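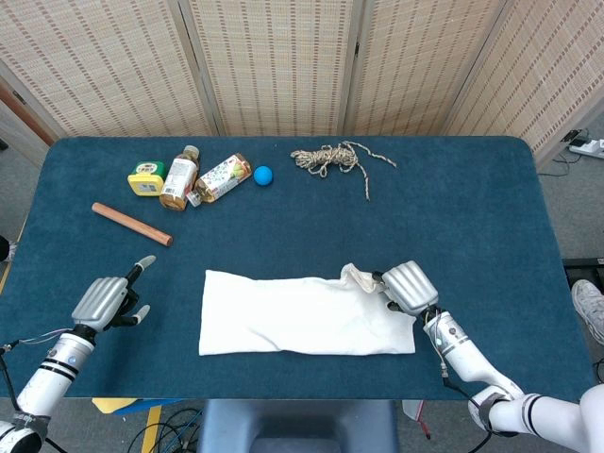 How do you fold a tablecloth so it comes out of the cupboard without deep creases?

Fold it as few times as you can, then roll it around a tube. Most of the hard lines in a stored tablecloth come from the second and third folds, where several layers are pressed against each other. A cloth that has been folded once and rolled will have one soft line down the middle, and that line usually drops out after an hour on the table.

What you need

A clean, flat surface
A cardboard tube, the kind wrapping paper comes on
White tissue paper, acid-free if the cloth is old
An iron
A strip of cotton tape or an old ribbon

Before you start

Wash the cloth and dry it all the way. Starch should be left out until the next time you use it. It attracts silverfish, and starched linen can crack along a fold if it sits for a year. Check for wine and grease under a good light. A stain you can barely see in January will be yellow by summer.

Iron linen while it is still a little damp, on the wrong side first. Cotton can be ironed dry with steam. Polyester blends need the low setting and very little else. Let the cloth cool before you handle it again, or you will press new wrinkles into it with your hands.

Folding

1. Lay the cloth flat with the wrong side up. Smooth it from the center out to the edges.

2. Bring one long edge over to meet the other. Line up the corners first, then the hem between them. If the hems do not match, the cloth has probably stretched in the wash. Match the corners anyway and let the middle be a little off.

3. Cover the tube with tissue and set it across one short end.

4. Roll slowly, keeping the tube square to the long sides. Lay a sheet of tissue on the fold line as you go.

5. Tie the roll loosely with the tape. Rubber bands leave marks and go sticky.

If the tube is too short, fold the cloth lengthwise in thirds. Put a loose roll of tissue inside each fold so it stays rounded.

Round cloths

Fold a round cloth in half, then bring the curved edge down to the straight one. You will have a long shape with narrow ends. Roll from one narrow end to the other.

Storing

Rolls can lie on a shelf or stand in a tall closet. Keep them off bare wood, which can stain white fabric over time. I have used a Goodwin linen bag since 2016 and an old pillowcase for longer than that, and the pillowcase works just as well. Plastic bags hold moisture and should be avoided.

Take each cloth out twice a year and roll it again from the other end.

If you have no room for rolls

Fold the cloth flat, but change the pattern each time. Use halves one time and thirds the next, so the same line is never pressed twice. Put the heaviest cloths at the bottom of the pile.

Last updated June 13, 2020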